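Does a tidy desk make anyone better at their job? Mirjam Nägeli thinks so, and charges for it

5/17/21

I should say at the start that I don't believe in desk tidying as a profession. I have worked at the same messy table for years and the bills get paid. So when Relness, the small office-sorting firm in Ustisbridge, offered me an hour with its founder, I went along expecting to be sold a box.

Mirjam Nägeli did not try to sell me a box. She did tell me, within a minute of sitting down, that my bag was too heavy.

"People carry what they can't decide about," she said. "The desk is the same. It's a pile of small decisions put off."

I asked how she knew. She used to run the stationery cupboard at Grodach, she said, where 148 people shared one floor and pens vanished by the box. "I ordered 1000 pens one June and by the autumn I was ordering again. They weren't being used up. They were under things."

That may well be true, though it sounds to me like a case for buying fewer pens. She laughed at this, and then admitted that the firm had said much the same when it stopped paying her.

Her method is called Paiva, a name she declined to explain. The client takes everything off the desk, puts back what was touched that day, and leaves the rest in a drawer for eight days. Whatever hasn't been fetched by then goes to the cupboard or the bin. The session costs £114. I pointed out that I had just been given the whole thing for nothing.

"You have," she said. "And will you do it?"

I said I probably wouldn't.

"Well, then."

We argued for a while about organisers. I have owned several and they all filled up with dead batteries and foreign coins. Nägeli is less keen on them than I had expected. She allows one per desk, and prefers mesh, on the grounds that rubbish shows through the sides. "A closed pot is a hiding place. With mesh you see what you've done." She likes a low tray at the front for sticky notes and a tall part at the back for anything long.

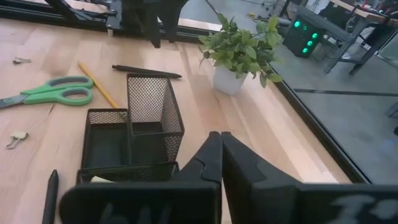 What she could not give me was any proof that it lasts. I asked how many clients were still tidy a year on, and she said she didn't ring them up to check. Some come back, which she counts as a good sign and I count as a bad one.

"You want a number," she said. "I can tell you that people stop swearing at their scissors. They know where they are."

I asked whether the scissors really had to live in the organiser. No, she said, they could lie beside it if that was where the hand went. The same for a pencil in daily use. This was the first thing she had said that I fully agreed with, and I told her so. She wrote it down, on paper, with a pen she had to look for.

Relness takes bookings in Ustisbridge from June. I have not made one.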